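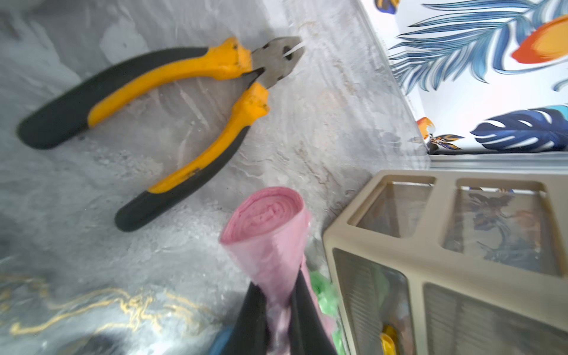
Section 4. Sorting the counter before you load the Plasitz organizer

Most of the clutter that ends up in a desktop organizer got there because somebody was tired of looking at it. The Plasitz has open compartments on top, and they will take anything you drop in, which the box art treats as a selling point. I have my doubts. Start on the bare counter with everything out where you can see it: cutters with yellow and black grips, a rolled pink bag, a crumpled green one. Then decide what deserves a slot.

4.1 Cutters and pliers

1. Open the jaws and look between them. A loop of white wire or string is easy to miss, and it will keep the jaws from closing all the way.
2. Pull the scrap out with your fingers or tweezers. Do not snip at something else to push it through.
3. Wipe the steel head with a dry cloth. Scuffs on the yellow part of the grip are only scuffs. The cleaner Sakai sells for handles did nothing for mine after 34 days.
4. Lay the cutters flat in a drawer if you have one. The organizer leaflet says tools can stand upright. Try it with the box empty before you believe it.

CAUTION: Keep fingers clear of the cutting edges when you remove a scrap. Hold the handles open with your other hand.

4.2 Plastic bags

1. Shake the bag out over the sink and throw it away if it has a hole.
2. Flatten it on the counter and press the air toward the open end.
3. Fold it in half lengthwise, then roll from the closed end. Keep the roll tight.
4. Put it in a compartment narrow enough to stop it from unwinding.

NOTE: The leaflet claims 36 rolled bags per box. I suppose that is possible if you own nothing else. Hiyori Okabe, who tested the Siltstead version, stopped well short of that and went back to a drawer.

NOTE: Don't roll a bag that is still damp. Hang it over the faucet first.

4.3 Where to stand the box

1. Choose a level stretch of counter, away from the stove.
2. Leave room in front so you can reach the lower part without dragging the whole thing forward.
3. Put small items you use every day in front. Anything you have to dig for will be back on the counter by evening.

CAUTION: Do not lift the organizer by its clear panels. Hold it from underneath.

Replacement panels are listed under part number 2546. Check the size against your own box before ordering, as the Posorside panels look the same on the page and may not fit.

Revised 18/09/2018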